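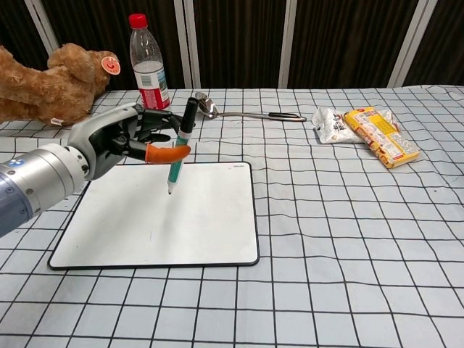 Who decides when a robot hand is safe enough to work at the same table as a person? In most small shops the employer does, using a written risk assessment that covers the arm, the hand, whatever the hand is holding and the job itself.

That last part gets missed. Akdale, a contract packer in Sturemville, bought its first arm with the paperwork already done by the supplier, and the paperwork covered the arm alone. Then the shop added a jointed hand, and later a set of tools for it to hold. Each change should have sent someone back to the assessment. It took 16 months for that to happen.

The house rules Akdale uses now fit on one sheet. Any new object the hand will grip gets its own line, even a pen. A marker held point down is a low hazard at writing speed and a different one if the arm swings at full reach toward someone's face. Pointed items are run at the lowest speed setting until the line is signed off.

The table has rules too. Loose items stay if they are part of the task and come off if they are not. Drinks need a closed cap. Fingertip covers are checked at the start of each shift and replaced when they split or slip – a worn cover changes the grip, and a dropped tool is the most common entry in the shop's log.

Thibodeau, which trains operators for Akdale and other plants in the county, teaches a 60-minute session on stopping the arm. Trainees practice with either hand and from a seated position. The session costs the shop nothing beyond wages, and it is repeated after any change to the layout.

Records are the weak spot. Cosetti, an insurer's inspection contractor, looked at 63 small sites last year and asked each one for its latest assessment. Many handed over the one that came with the machine. Its advice is to date every page, write down the speed limit in use and keep old versions for the life of the equipment. Akdale set aside $2000 for the extra hours in the first year and spent most of it by February.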